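Workshop tips: folding software for two-arm benches
January
By Borghild Forsberg

Quick ones this month, mostly from the Bivcombe bench. Sverre Ekström sent in half of them.

Start both arms from the same clock. Sounds obvious. Ours drifted 30 ms apart and every lift came out skewed, looked like a bad grip for a whole afternoon.

Zips. Don't let the planner treat an open front as one sheet. Two panels, two hem points, one each side of the zip. Cap the gap between grippers in software or they'll try to pass through eachother.
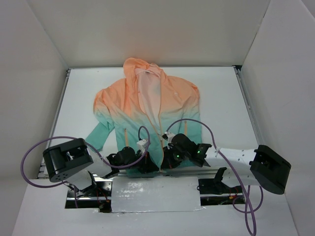
Pale cloth on a white table is a pain for the mask. Lock exposure and white balance before anything else, then set the threshold on the palest bit of the garment and leave the bright bits alone. If the colour fades from one end to the other, run edges as well as colour. Hoods: mask seperately, they bunch and throw the centre line off.

Cables. Put them in the collision model, even as a fat tube. Also mask them out of the cloth, ours got read as a sleeve 13 times in one run.

Sleeves before hem if you want a square fold. Planner won't work that out alone, give it the order.

Log the gripper command and the gripper reading. Both. A close command isn't a grip.

Slow first 2 cm of any lift, then normal speed.

Save the config with the run. Sverre keeps his in the Follell folder, named by garment. Copy that.

More on trousers next time, still fighting the pockets.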